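Trevholm Supported Housing: Bedding and Soft Furnishings Replacement
Progress report, period ending March

1. Summary

The grant covers replacement of bedding, mattresses and curtains in the Trevholm properties. At the end of the period, 208 sets had been delivered out of the 238 ordered. The remaining 30 are held at the Morden store pending completion of redecoration on the upper floors. Spending is within the approved budget and no transfer between headings is requested.

2. Work completed

Mattresses were replaced first, followed by duvets, pillows and covers. Old mattresses were collected by Aidoo under the existing disposal agreement. Collection notes have been filed for all but 3 loads, and copies of these have been requested.

Tenants were offered a choice of bedspread from the Jondotia range. Plain covers had been specified in the original application, but patterned ones were available at the same unit price and the change was agreed with the grants officer before ordering. Take-up of the patterned covers has been high on the ground floor and lower elsewhere.
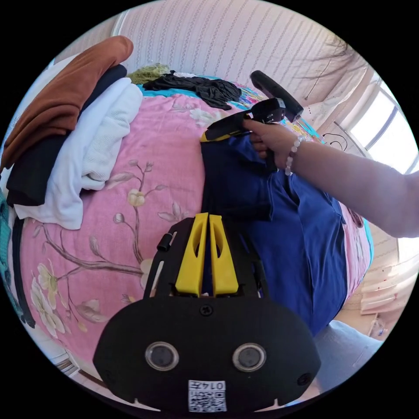

Pink bedspread with blossom branch pattern.

Wash testing was carried out by Alcides Mendonça at the Morden laundry. Samples were washed at 60 degrees and tumble dried. Shrinkage in the cotton covers was within the supplier's stated limit. The curtain lining performed less well and has been changed to a heavier grade for the remaining windows.

3. Delays

Delivery of single fitted sheets ran 23 days late owing to a shortage at the supplier. Existing sheets were kept in use in the meantime. A credit has been applied to the final invoice.

4. Next period

The stored sets will be issued once the decorators hand back the upper floors. Aparecida Vieira will then carry out the room inventory and reconcile it against the delivery notes. Tenant feedback forms will be collected at the same visit. The final claim will be submitted with the inventory attached.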